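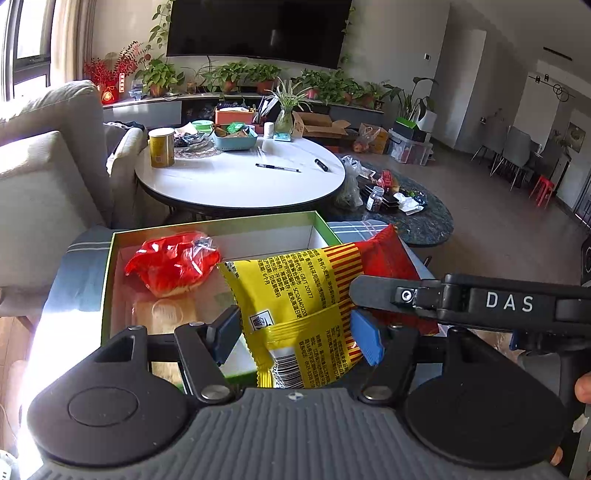

Prüfliste Handgreifer in Wohnräumen
Kokow, Standort Sadlow, Projekt Istunetti
Begehung: Montag, 30. März
Geprüft und kommentiert: Kamrul Wickramasinghe

Vorbemerkung
Die Liste folgt der Hausregel von Kokow in der Fassung, die seit März gilt. Die Kommentare sind meine. Wo ich eine Vorgabe für wirkungslos halte, steht das dabei, abgehakt oder offen gesetzt habe ich sie trotzdem nach Wortlaut. Geprüft wurde die Aufgabe "Knabberzeug in Geschenkschachtel packen", geführt von Hand mit zwei Greifern.

1. Unterlagen

1.1 Gefährdungsbeurteilung liegt vor und passt zum Ort
Ergebnis: offen
Kommentar: Vorgelegt wurde die Beurteilung aus der Werkstatt. Darin stehen Schutzzaun, Schaltschrank und Bodenmarkierung. In einem Wohnzimmer mit Sofa und Topfpflanzen gibt es davon nichts, und über Teppichkanten, herabhängende Tücher und Glasgefäße steht kein Wort im Papier. Der Verweis auf "die einschlägigen Normen für Industrieroboter" hilft auch nicht weiter. Einen handgeführten Greifer kann man nicht dadurch absichern, dass man eine Norm für etwas anderes zitiert.

1.2 Einverständnis der Wohnungsinhaber schriftlich
Ergebnis: erfüllt
Kommentar: Unterschrift vorhanden. Aus dem Formular geht allerdings nicht hervor, welche Räume gemeint sind. Wenn eine Tür offen steht, ist der Nebenraum mit auf der Aufnahme. Formular bitte um eine Raumliste ergänzen.

1.3 Einweisung der Bedienperson dokumentiert
Ergebnis: erfüllt, mit Vorbehalt
Kommentar: Die Einweisung besteht aus einem Film von 8 Minuten und einem Häkchen. Was damit belegt ist, weiß ich nicht. Ich habe nach der Klemmstelle am Gelenk gefragt und eine brauchbare Antwort bekommen, die aber nicht aus dem Film stammte.

2. Greifer

2.1 Schrauben und Gelenkbolzen fest, Sichtprüfung und Handprobe
Ergebnis: erfüllt
Kommentar: Die Regel verlangt die Prüfung "regelmäßig". Das ist keine Vorgabe. Vorschlag: vor jeder Sitzung und nach jedem Sturz, mit Kürzel im Gerätebuch.

2.2 Fingerbeläge sauber, vollständig, auf beiden Seiten gleich
Ergebnis: offen
Kommentar: Blaue und dunkle Beläge sind nebeneinander im Einsatz, auch am selben Greifer. Das kann Absicht sein. Im Gerätebuch steht dazu nichts, also behandle ich es als Abweichung. Wer später Griffversuche vergleicht, sollte wissen, welcher Belag dran war.

2.3 Klemmstellen gekennzeichnet
Ergebnis: offen
Kommentar: Gefordert ist ein gelber Aufkleber. Ich habe keinen gefunden und vermisse ihn auch nicht besonders. Wichtiger wäre die Regel, dass beim Übergreifen mit dem zweiten Greifer die Finger hinter dem Gehäuse bleiben. Die steht nirgends.

2.4 Gerät eindeutig bezeichnet
Ergebnis: erfüllt
Kommentar: Prüfaufkleber 217 stimmt mit dem Gerätebuch überein.

3. Arbeitsfläche

3.1 Fläche standsicher, nichts ragt über die Kante
Ergebnis: offen
Kommentar: Der Stoff neben der Schachtel hängt über die Kante. Bleibt man daran mit dem Ärmel oder dem Greiferarm hängen, kommt die Schachtel mit. Stoff wegnehmen oder feststecken, fertig. Dafür braucht es keine Schulungsunterlage.

3.2 Arbeitsbereich frei von nicht benötigten Gegenständen
Ergebnis: offen
Kommentar: Diese Vorgabe ist schlecht geschrieben. Istunetti will bewohnte Räume, mit allem, was herumliegt. Räumt man den Couchtisch leer, erfüllt man die Prüfliste und verfehlt den Auftrag. Sinnvoll ist eine Trennung in Arbeitsbereich (Schachtel und Griffweite) und Umgebung. Im Arbeitsbereich liegt nur, was zur Aufgabe gehört. In der Umgebung darf ein Stift liegen bleiben, ein Glasgefäß am Rand eines Laufwegs nicht.
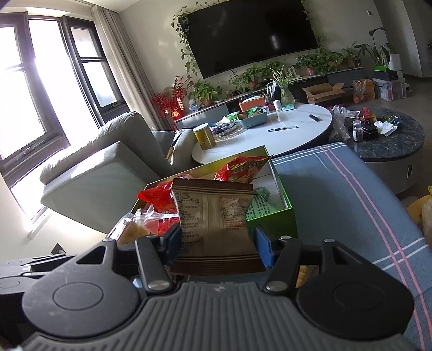 Für den Arbeitsbereich schlage ich außerdem vor, den Inhalt der Schachtel vor jedem Durchgang festzuhalten. Im Augenblick entscheidet die Bedienperson, was schon drin ist, und hinterher lässt sich kaum klären, ob eine Tüte gepackt wurde oder vorher da war.

3.3 Laufwege frei
Ergebnis: offen
Kommentar: Kartons und Beutel auf dem Boden. Solange jemand nur steht und greift, stört das wenig. Sobald zur Aufgabe auch Gehen gehört, mit einem Greifer in jeder Hand und dem Blick auf der Ware, ist es ein Stolperweg. Die Regel unterscheidet das nicht.

4. Ware

4.1 Gewicht je Gegenstand innerhalb der Vorgabe
Ergebnis: erfüllt
Kommentar: Zulässig sind bis zu 400 Gramm. Snacktüten sind unkritisch. Woher der Wert kommt, konnte mir auch bei Hettiarachchi keiner sagen, und von dort stammt immerhin das Datenblatt.

4.2 Verpackungen geschlossen und unbeschädigt
Ergebnis: nicht bewertet
Kommentar: Eine Stichprobe vor Beginn wäre machbar gewesen, vorgesehen ist sie nicht. Gedrückte Tüten gehören nach der Sitzung aussortiert. Die Regel schweigt dazu, wie oft dieselbe Tüte verwendet werden darf.

4.3 Lesbare Angaben auf der Ware unbedenklich
Ergebnis: erfüllt
Kommentar: Strichcodes und Nährwertangaben sind kein Problem. Versandaufkleber auf Kartons im Hintergrund wären eines und gehören mit in diesen Punkt.

5. Aufnahme und Licht

5.1 Gegenlicht vermieden
Ergebnis: offen
Kommentar: Großes Fenster, helles Licht von der Seite. Der Vorhang lässt sich zuziehen. Ob man das will, muss das Projekt entscheiden, bitte einmal und schriftlich.

5.2 Pausenregelung eingehalten
Ergebnis: nicht prüfbar
Kommentar: Es gibt keine Aufzeichnung der Pausen. Eine Vorgabe, die sich nicht prüfen lässt, sollte man streichen oder mit einer Spalte im Sitzungsblatt versehen. Ich bin für die Spalte.

Nacharbeit
Vor der nächsten Sitzung in Sadlow zu erledigen sind 3 Punkte: 1.1, 2.2 und 3.1. Der Rest geht als Änderungsvorschlag an Kokow. Eine Freigabe "unter Auflagen" zeichne ich nicht mehr ab, solange bei den Auflagen kein Name und kein Termin steht.

K. Wickramasinghe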